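Dullby hold on at Brukgate

Dullby's second team came away from Brukgate with a two-shot win in the August foursomes, their first there in 10 years. Leena Ojala and Bujar Golob went out last and were three down after seven holes, but took four of the next six and finished it on the 17th green with a putt of about 32 feet.

"We'd stopped looking at the board by then," said Ojala. "Bujar just told me to hit it firmly."

The total of 112 points counts towards the Dervishi Shield, where Dullby now sit second behind Rekerine. The return match is at home, with tee times from 8.30am. Names on the sheet in the clubhouse, please, and say if you need a lift or a trolley.

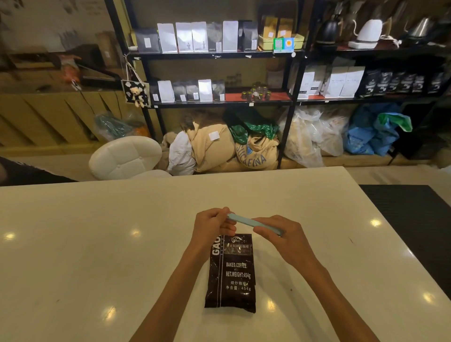

Clip and coffee bag on the counter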